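LIESMICH: Abwasch-Demo vom Tag der offenen Tür

Hallo und schön, dass du in diesen Ordner reinschaust! Ich bin Shahla und habe im Oktober den Stand mit dem Abtropfgestell betreut. Was wir da aufgenommen haben, liegt jetzt hier, samt allem, was ich mir auf Zettel gekritzelt hatte.

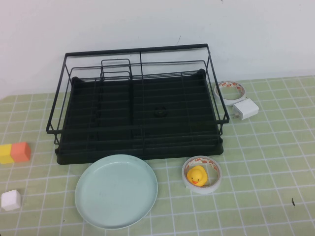

Worum es geht

Am Tag der offenen Tür bei Grarnorport konnten Leute an unseren Tisch kommen und sich aussuchen, was der Arm tun soll. Meistens hieß das: Teller nehmen, hochkant stellen, in einen der schmalen Schlitze im Gestell stecken. Klingt nach nichts, ist aber für so ein System eine ziemlich gemeine Übung. Ein Teller liegt flach auf der Matte, der Greifer kommt am Rand kaum drunter, und dann muss das Ding auch noch gekippt werden, ohne an den Drähten hängen zu bleiben. Chibuzor hat das dem Publikum immer mit einem echten Teller in der Hand vorgemacht (der hat zum Glück überlebt).

Die Steuerung heißt bei uns Turodetti, den Namen findest du auch in den Ordnern. Mit dem Projekt Khosravi vom letzten Jahr hat sie nichts mehr zu tun, auch wenn zwei alte Skripte noch so heißen. Bitte nicht verwirren lassen!

Was auf dem Tisch liegt

Das schwarze Abtropfgestell steht auf seiner dunklen Abtropfschale, davor liegt der mintblaue Plastikteller. Dazu kommen Klebebandrollen, ein kleines weißes USB-Netzteil, ein paar Spielwürfel und die gelbe Gummiente, die in einer der Rollen sitzt. Die Ente war klar der Liebling der Kinder. »Die Ente soll auch abtrocknen« habe ich an dem Tag so oft gehört, dass wir dafür am Nachmittag eine eigene Aufgabe angelegt haben, sie heißt ente_ins_gestell und ist, na ja, durchwachsen.

Die hellgrüne Matte mit dem weißen Raster liegt übrigens auch bei uns im Labor unter fast allem. Ich mag das Raster sehr, man kann einem Besucher einfach zurufen »zwei Kästchen nach links« und er weiß Bescheid.

Wie die Aufnahmen entstanden sind

Wir haben etwa 300 Durchläufe behalten. Ein Teil ist ferngesteuert, da saßen Kiều Trịnh oder ich an den Hebeln, und ein Teil lief selbstständig, sobald jemand aus dem Publikum eine Aufgabe ausgesucht hatte. Welcher Fall vorliegt, steht in der Spalte modus (hand oder auto). Eine Kamera war fest montiert und blieb den ganzen Tag, wo sie war.

Vor jedem Durchlauf haben Gäste die Sachen umgelegt, wie sie lustig waren. Es gibt also keine Startpositionen, auf die du dich verlassen könntest, und ich finde das gerade schön. Im Labor legt man den Teller nach einer Weile ja doch immer an dieselbe Stelle, ohne es zu merken.

Was in den Ordnern steckt

rohdaten/ : alles, wie es vom Rechner kam, nach Uhrzeit sortiert
auswahl/ : die Durchläufe, die wir beim Vortrag gezeigt haben
aufgaben.csv : Aufgabe, modus, Ergebnis und ein Feld für Bemerkungen
notizen/ : meine Zettel, abgetippt (Tippfehler bitte überlesen)

Im Ergebnisfeld steht ja, nein oder halb. »Halb« habe ich eingetragen, wenn der Teller zwar im Gestell gelandet ist, aber schräg über mehreren Schlitzen hing. Ehsan Shahbazi hätte das lieber als nein gewertet, wir haben lange darüber diskutiert, und am Ende hatte ich die Tabelle offen und er nicht.

Bekannte Macken

Die Gestelldrähte sind dünn und schwarz, und dahinter liegt auch noch eine fast schwarze Schale. Unsere Tiefenschätzung hatte damit richtig Ärger. In 21 Durchläufen ist sie so daneben, dass ich in den Bemerkungen »tiefe unbrauchbar« vermerkt habe. Die Farbbilder dazu kannst du trotzdem nehmen.

Am Vormittag fehlt einmal ein längeres Stück, da hatte Shahab Sharifi den Rechner neu gestartet und die Aufnahme nicht wieder eingeschaltet. Und bei den Würfeln sind die Namen uneinheitlich: Mal heißt der orangefarbene »koralle«, mal »orange«, je nachdem, wer getippt hat. Ich räume das noch auf, versprochen.

Nutzung

Für Lehre und eigene Versuche gerne, gib bitte Buretti als Quelle an, das ist unsere Arbeitsgruppe. Wenn du die Daten weitergibst, leg diese Datei dazu. Töne haben wir nicht gespeichert, und Durchläufe mit Gesichtern von Gästen sind gelöscht.

Fragen?

Schreib Kiều oder mir über den Verteiler der Gruppe. Wer das Gestell nachkaufen will: Ich suche den Beleg noch und trage das Modell dann in notizen/ nach.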